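Home | Recipes | Data | About | Contact

Print this page | E-mail this to a friend

Filed under: Kitchen notes, Open data

# Fivard Kitchen Notes: README

Hi, and thanks for downloading! This is the read-me for the Fivard recipe box, a collection of 242 home recipes that I typed up from index cards, church cookbooks, the backs of envelopes and one very greasy spiral notebook. It's a plain table, one recipe per row, and you can open it in any spreadsheet program you like.

The cards came to me from Leonie Hoani, who ran the supper club on Kennedy Street for years and kept everything in shoeboxes. She wanted them to go to someone who'd cook from them (I do, most nights). I started typing in January and thought I'd be done in a couple of weeks. Ha!

Last updated 5/5/18.

## What's in the download

- `recipes.csv` has the recipes themselves
- `ingredients.csv` has one line per ingredient, 900 lines so far
- `people.csv` says who wrote each card, when we know
- `units.txt` is my cheat sheet for cups, sticks, pinches and "a good glug"

The columns in `recipes.csv` are `id`, `title`, `course`, `serves`, `method` and `card_notes`. I left `card_notes` exactly as written, spelling and all, so if somebody wrote "TOO SALTY, do not listen to Fabian" in the margin, that's what you get. Fabian Wallner has seen it and says it can stay.

## How I typed things

I kept the writer's own words in `method` and only fixed things that would ruin your dinner. If a card said "oven hot" I left `oven hot` and put my best guess at a temperature in brackets after it. My guesses always have square brackets, so you can strip them out if you don't trust me.

Ingredient names were the hard part. People wrote scallions, green onions and spring onions for the same thing, sometimes on the same card, and I've put them all under `green onion` with the original word in the `as_written` column. Avocados got the same treatment. I have "alligator pear," "avocado pear," "Hass" and one "avacodo," and they're all filed under `avocado` now.

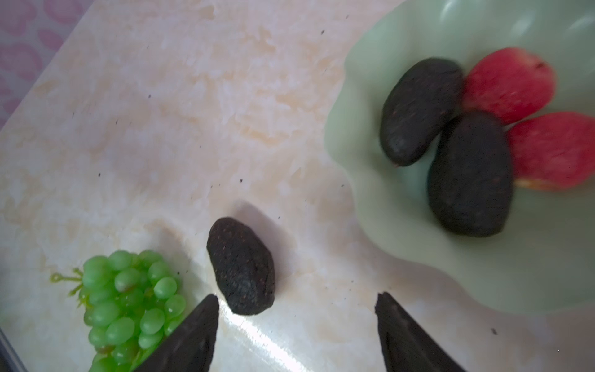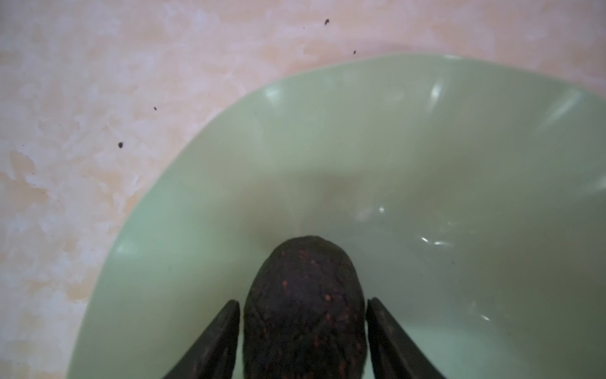
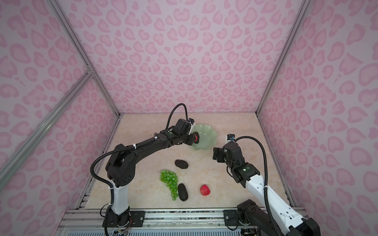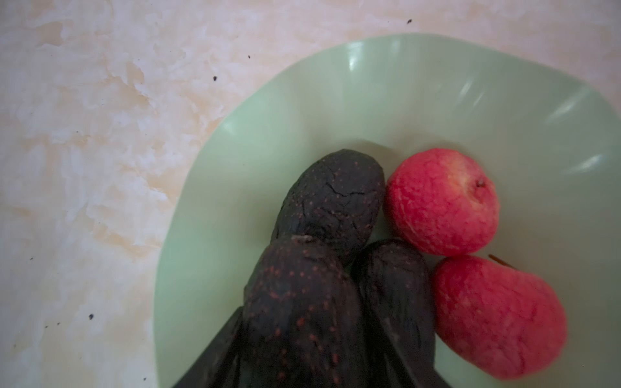 Amounts are a mess too, and I've made my peace with that. "One can" meant whatever size the store on the corner had, and İlker Gündoğdu spent a whole evening trying to talk me into converting everything to grams. I see his point! But a lot of these cooks measured with a coffee cup, and turning that into grams would make it look a lot more exact than it ever was. So `amount` is text, and if you want numbers you'll have to make your own column. Jarmila Urban did just that for the baking recipes and her file is in the `extras` folder — it's very good, go look at it.

## Known problems

Rows with no `serves` value are cards where it wasn't written down. Please don't fill them in with an average, it comes out silly.

There are 5 recipes for potato salad that look like duplicates. They are different (one has dill, one has pickle juice, and the other three are a family argument), so leave them alone. On the other hand, 6 of the soup cards really are copies of each other in different handwriting, and I've marked those with `dup = y` in case you want to drop them.

The card titled "Bellier cake" has no flour in it. I've checked the front, the back and the box it came in. Kylie Hapeta baked it as written and says it's more of a pudding, but she ate two helpings, so I've left it under `dessert`.

Some of the canning and pickling recipes are old and I wouldn't trust them for safety. They have `old_canning = y`. Read them for fun and use a current guide if you're putting up jars.

## Using it

Do what you want with it, as long as you keep the names in `people.csv` attached to their recipes. That was Leonie's one condition and it's mine too. If you print a booklet for a family reunion or a bake sale, go right ahead, and I'd love a copy if you have a spare.

Found a mistake? Send me the recipe `id` and what you think it should say. I fix things in batches when the Ukurar folder (that's what my old laptop calls the inbox, long story) gets too full to scroll. The last box still has casseroles in it, so those come next.

Print this page | E-mail this to a friend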